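Bonded labor in the Illitz basin

Bonded labor in the Illitz basin refers to a system of debt-based servitude found in the brick, salt and fish-drying trades of the lower Illitz River. A worker or household accepts a cash advance from an employer or a labor agent and agrees to work until the sum is repaid. The terms are set so that repayment is slow or impossible. The practice is known locally as kingi, a word that originally meant a wooden tally stick and later came to mean the debt recorded on it.

Terminology

In older records kingi covers any advance against wages, including short seasonal loans that carried no duty to stay. The narrower sense, in which the debtor may not leave the work site before the account is closed, became common with the growth of the brickyards at Mernedell. Present-day writers use "kingi bondage" for the coercive form and "kingi advance" for the loan itself. Court documents avoid the word and refer to "service under debt."

Recruitment

Most recruitment takes place in the upland villages in December, after the millet harvest has been sold and before the kilns are fired for the dry season. Agents visit households that have had a failed crop, a funeral or a medical bill. The advance is paid in cash to the head of the household, although the labor is owed by all members able to work. Written contracts are rare. Where they exist, they are usually in the official language, which many of the upland families do not read.

Agents receive a commission for each household delivered to the yard. The commission is added to the household's debt, as is the cost of transport. A family may therefore owe considerably more on arrival than it was paid at home.

Conditions of work

Brick molding is paid by the piece. Broken or rain-damaged bricks are deducted from the count, and the count is kept by the yard clerk. Workers buy food, fuel and medicine from a store run by the yard, at prices above those of the town market. Purchases are entered against the piece-rate earnings. At the end of the season the clerk reads out the balance. A household with a remaining debt is expected to return the following year, and identity papers are often held by the yard in the meantime.

Children carry wet bricks and turn them for drying. School attendance among children in the yards is low during the firing months. Injuries to the hands and back are common, as are burns among those who stoke the kilns. In the salt works the main complaints are skin ulcers and damage to the eyes.

The debt may pass from parent to child. It may also be sold between yards, in which case the household moves with it. Such sales are recorded as a transfer of the advance.

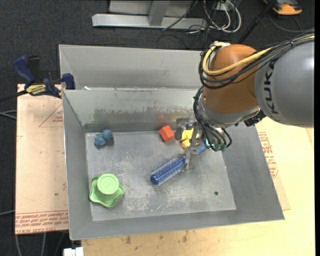 KUKA industrial robot arm reaching into a grey metal bin.

Legal status

Service under debt is prohibited by the national labor code, and the holding of identity papers is a separate offense. Enforcement is left to the district labor office, which must receive a signed complaint before it can enter a work site. Few complaints are made from inside the yards. Inspectors have treated the advance as a civil matter between lender and borrower in many cases, and have advised workers to settle the balance.

A released worker is entitled to a certificate stating that the debt is void. The certificate is required for access to resettlement funds. Delays in issuing it are a frequent cause of return to the yards, as the family has no income while it waits.

The leading case concerns the Drusisora yard, near Mernedell. The district court ordered the release of 937 people and declared their advances void. Two agents were convicted of unlawful confinement. The owners of the yard paid a fine and kept their operating license. On appeal the convictions were upheld, but the order for back wages was set aside on the ground that the yard's account books could not be relied on as evidence of the amounts due.

Research and relief work

The first detailed study of the system was made by the geographer Tudur Kemeys, who compared store ledgers from the brickyards with piece-rate tallies kept by the workers themselves. Kemeys found that the two sets of figures rarely agreed and that the difference nearly always favored the yard. He argued that the store, more than the advance, kept households in debt. Later writers have accepted the finding for the brickyards but question whether it applies to fish drying, where many workers live at home and buy little on credit.

Church groups and village savings circles run most of the relief work in the basin. Their methods include small emergency loans before the recruiting season, legal help with release certificates, and evening classes in reading and account keeping. Some groups formerly paid off debts directly. This was largely given up after agents began to raise the stated balances – in several yards the same families were found in bondage again by the next firing season.

See also

Debt bondage
Piece work
Company store
Seasonal migration in the Illitz basin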